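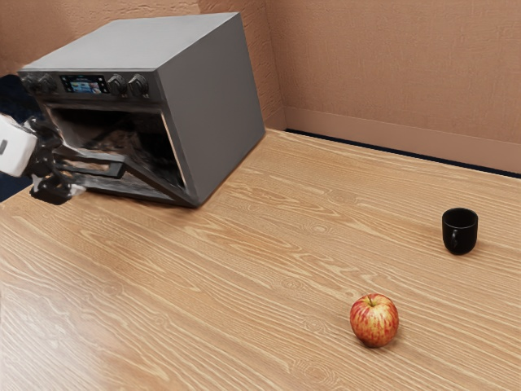 Do I need formal training to apply for the post of furniture restorer at Troseck?

Formal training is welcome, but applicants may instead show a portfolio of finished work on second-hand or vintage seating.

Furniture Restorer (Part Time)
Posted in October by the Troseck Workshop Office

Troseck buys, repairs and sells used furniture from the middle of the last century, chiefly chairs, desks and sideboards. We wish to appoint a restorer to our workshop in Tikwood. The post is for 20 hours a week and is permanent, subject to a trial period of 16 weeks.

The restorer will assess incoming pieces, write a short condition note for each, and carry out repairs to joints, webbing, veneer and leather. Our stock stands at about 590 pieces, a good part of which awaits attention. The person appointed will also advise the sales desk on wording, so that faults and earlier repairs are stated plainly to buyers.

Applicants must be able to:
- re-glue and clamp loose frames without harm to the original finish
- match stain and wax on oak, teak and beech
- replace webbing and foam to current fire safety rules
- lift and move furniture with a colleague

Experience of French polishing is desirable. A driving licence is useful, as collections are made from our store at Gavunska twice a month. Hand tools are supplied, although restorers may bring their own.

To apply, please send a letter of no more than two pages and up to 16 photographs of your work. Shortlisted applicants will be invited to spend a paid morning in the workshop, starting at 9.30 am. A fee of £50 will be paid for attendance.

Comments (3)

oakandash: Is the Tikwood workshop on a bus route? The last advert gave a different address.

Troseck Workshop Office: The 9 am bus stops at the end of the lane. The workshop moved in the spring.

pell_m: Would Magalhães upholstery certificates be accepted in place of a portfolio?

Contact: Workshop Office, Troseck, Tikwood | © Troseck | Back to top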